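Preparing a Family Formals List for a Wedding

Client Guidance, Holtby Photography Studio

The family formals are the posed group photographs taken between the ceremony and the reception. They are often the pictures that relatives ask for first, and they are the part of the day that depends most on planning. This page explains how to prepare a formals list and when to send it to the studio. Couples should complete the list together and review it with both families before returning it.

Before You Begin

Confirm the ceremony start time and the time at which the reception venue expects guests to be seated. The studio needs both in order to calculate how long is available for portraits. If the ceremony and reception are held at separate addresses, include the travel time between them, allowing for parking. Couples marrying at the Sandu or the Riltier will find that both venues have a covered terrace suitable for groups. The terrace should be reserved with the venue directly.

Step 1. Name a family contact for each side

Choose one person from each family who knows most of the relatives by sight and is comfortable calling out names. Parents are generally not suitable, as they appear in many of the groups themselves. A cousin or a close family friend usually works well. Give each contact a printed copy of the list on the morning of the wedding.

Step 2. Write down the groups

List each group on its own line, using first names and the relationship to the couple. "Couple with Anna and Peter (bride's parents)" is clear. "Bride's side" is not, and it leads to discussion on the steps of the church while other guests wait.

The studio recommends no more than 13 groups. Each one takes around four minutes once people have been gathered, arranged and photographed several times. Larger groups take longer, and any group that includes children under school age should be counted as two.

Step 3. Put the groups in order

Begin with the largest group and work down to the smallest. Guests who are no longer needed may then leave for the reception, and the area behind the photographer becomes quieter as the session goes on. Two exceptions apply:

Grandparents and guests with limited mobility should be photographed near the start, with chairs provided.

Young children should be photographed before their nap or meal time, even if this means interrupting the order.

The final entries should be the wedding party and then the couple alone. This leads directly into the couple's portrait session without a further change of location.

Step 4. Note any family circumstances

Please tell the studio in advance about divorced or separated parents, recent bereavements, and relatives who prefer not to stand together. This information is kept confidential and is used only to plan the order and the placement of people. Where parents have remarried, indicate whether their partners are to be included in each group – some families want both versions, and these should appear as separate lines.

Step 5. Choose a main location and a rain location

The main location should have open shade, level ground and enough width for the largest group to stand in two rows. Direct midday sun causes squinting and hard shadows under the eyes, and it should be avoided if any alternative exists. For outdoor weddings in September and later, check where the sun will be at the hour of the session, as it sets noticeably earlier than in midsummer.

The rain location should be indoors, close to the ceremony and free of furniture. Ask the venue whether another event will be using the same room.
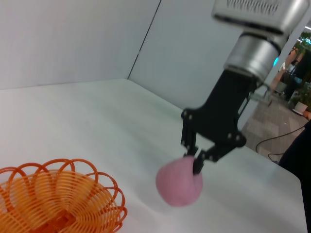 A soft pink ball held above a white tabletop.

Step 6. Send the list to the studio

Return the completed list through the Druveseo client page no later than five weeks before the wedding. Tumaini Nzioka, who coordinates group photography for the studio, will read it against the day's schedule and reply with any suggested changes. Once approved, the list is attached to the booking and given to both photographers.

Small changes may be made until the rehearsal. Additions after that time will be accommodated only if the schedule permits.

On the Day

Ask the officiant to announce at the close of the ceremony that immediate family should remain in place. Each family contact should stand beside the photographer, read out the current group, and ask the next group to be ready. Drinks, bags, sunglasses and phones should be set aside before people take their positions. Guests are welcome to take their own pictures after the photographer has finished with each group.

If the session begins late, the photographer will work from the top of the list and may combine groups lower down. Couples who have particular groups that must not be omitted should mark them with a star when preparing the list.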